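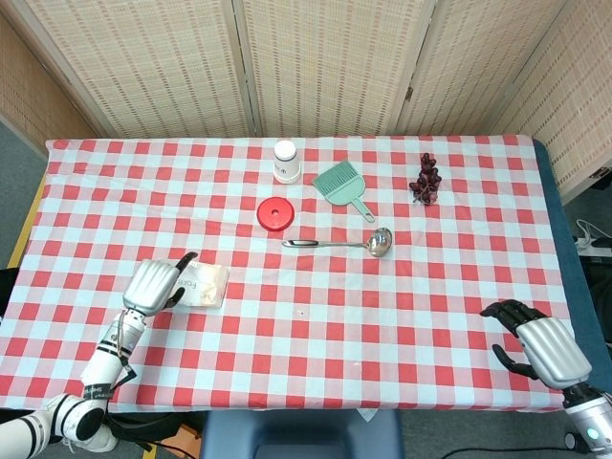

Harkska Extends Table Linen Rental Service to Burkow

BURKOW, May – Harkska, a supplier of rented table linen to restaurants, caterers and event halls, has opened a second laundry and distribution site in Burkow. The site serves customers within 85 miles and takes over routes previously run from the company's plant in Dafis.

The Burkow site has a washing and finishing capacity of 3000 pieces per shift. It operates 2 shifts a day. Deliveries leave the building from 5 a.m., and soiled linen is collected on the same stop. Customers on existing contracts keep their current delivery days and account numbers.

Tablecloths are available in square, round and banquet sizes. The stock range includes plain white, plain ivory, navy, and gingham check in red and white. Checked cloths are supplied in a cotton-polyester blend and are washed separately from plain white stock to limit color transfer. Napkins are supplied in bundles, sorted by color. Aprons and kitchen towels can be added to any order.

Each cloth carries a sewn-in tag that records the number of wash cycles. Cloths are inspected after drying and again after pressing. Pieces with tears, open hems or permanent stains are removed from circulation and replaced at no charge under the standard contract. Damage from burns or cutting is billed at the rate listed in the contract schedule.

Orders are placed through Carnik, the company's online ordering system. Carnik now shows stock held at both sites and lets customers change quantities until noon on the day before delivery. Late changes can be made by phone, subject to stock. Standing orders may be paused for seasonal closing with two weeks' notice.

Harkska currently supplies 774 accounts. Customers moving from the Dafis routes will receive a printed notice with their next delivery. The notice lists the new return address for linen carts and the new phone number for the dispatch desk.

New customers in the Burkow area may request fabric swatches and a size chart before signing. The minimum contract term is six months. Short-term rental for single events is available from the Dafis site only.

About Harkska
Harkska rents, washes and delivers table and kitchen linen for commercial customers. The company operates sites in Dafis and Burkow.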